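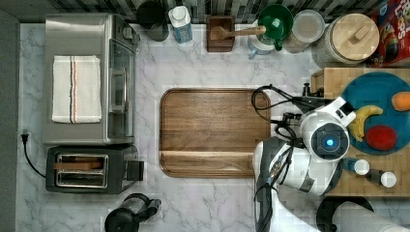
4.2 Re-planning with a stale scene

The planner in Lususent keeps a list of everything it believes to be on the worktop, with a pose and an age for each entry. In our first version the age was recorded faithfully and then ignored. A mug seen once stayed where it had been seen until the end of the run, whatever the camera had to say later, and the arm planned careful, elegant paths around things that had long since been moved. Mussa called this the haunted kitchen, and the name survives in the source code despite two requests from Okeke to remove it.

The current version lets entries grow old. Each object carries a padding that widens while it is out of view and shrinks back when it is seen again. The arm itself is the chief offender: from the overhead view in Figure 3 it covers parts of the right edge of the cutting board, and its cable loop hangs over the corner. The self-filter removes the links, whose shape we know, but a cable goes where it pleases. We therefore mask a generous region beside the gripper and mark it as unknown, which the planner must treat as neither free nor full. It took this badly at first and refused to move at all, a policy with an excellent safety record.

Figure 3. Overhead view of the kitchen worktop. The arm reaches towards the board with the plate on it, at the right; the cutting board in the middle is clear apart from the arm and its cables.

We ran 300 trials with the ageing rule and a single fixed seed for the sampler. The planner returned a path in 299 of them. In the remaining trial it ran out of time while weighing up two routes of equal cost, and we have some sympathy. Returning a path isn't the same as returning a good one, however, and 6 of the paths took the long way round an obstacle that existed only as padding. Hegyi's fix, a brief second look before any detour is accepted, is described in Section 4.3.

Padding rates were set by hand. Phan tried to learn them from 3,260 logged poses and obtained values very close to the ones Bodnár had guessed in January, to the lasting satisfaction of Bodnár.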